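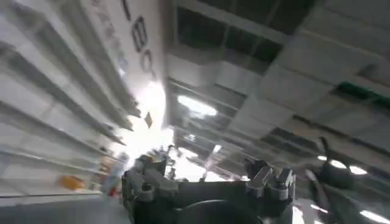
3. Shelving Survey, Room 303

The white shelving unit along the wall was surveyed for reuse as project storage. Most of its shelves hold little; a few colored items, among them a small yellow one and a small red one, sit low on the unit. Sunita Pathak measured the clear height between tiers as 29 cm. Dranel parts bins fit with 2 cm to spare. Bins over 6 kg go on the lower shelves. Labels follow the Vullgate list in Appendix B. Load testing is scheduled for May.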